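Clonmont to replace rain gauges before next wet season

14 Feb 2018

Clonmont Shire will replace all 73 of its manual rain gauges with a single pattern of straight-sided cylinder by the end of November, after a review found that readings from older units could not be compared with one another.

The review was carried out by the hydrology consultancy Kristiansen and covered 634 monthly returns from properties in the Terkolau catchment. It found that gauges of several different diameters were in use, some of them tapered, and that the conversion tables supplied with the tapered models had often been lost. In a number of returns the depth of water in the tube had been written down as the rainfall figure with no conversion applied.

Ulla Wikström, the shire's water resources engineer, said the errors were small for single falls but added up over a season. "We were using those totals to set release levels at the Terkolau weir. If the totals are out, the levels are out," she said.

The new gauges will be mounted on galvanised posts, with the rim level and clear of fences, sheds and overhanging branches. Readers will be asked to record falls at 9 am, to note any reading taken late, and to enter a zero on dry days. Blank days accounted for much of the missing data in the Kristiansen review, as there was no way to tell a dry day from one when no reading was taken.

The old and new gauges will run side by side for 2 months at each site. The shire will use the paired readings to work out a correction for past records where the original gauge can still be identified. Records that cannot be corrected will be kept but marked as unsuitable for flow modelling.

The contract has gone to Fludik, which will also supply spare tubes and a printed logbook for each site. The cost of the posts and fittings is met from the existing maintenance budget, and the shire has set aside a further $2,000 for calibration checks.

Teodor Amundsen, who led the review for Kristiansen, said automatic gauges had been considered for the upper catchment but mobile coverage there was too patchy for reliable reporting. They may be looked at again when the weir controls are due for renewal.
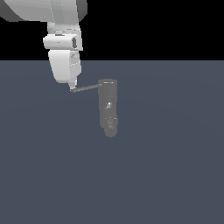

Gauge shape matters because rainfall is a depth, and the depth in the tube equals the depth of rain only when the opening and the tube have the same area. A tapered tube gives a different rise for each millimetre depending on how full it is. An upright cylinder, the form of the dark grey object standing on the flat ground in the rendering, has the same cross-section from bottom to top if its sides are straight, and a tube made to that form can be marked with an even scale. Readers on the current list will receive fitting instructions by post.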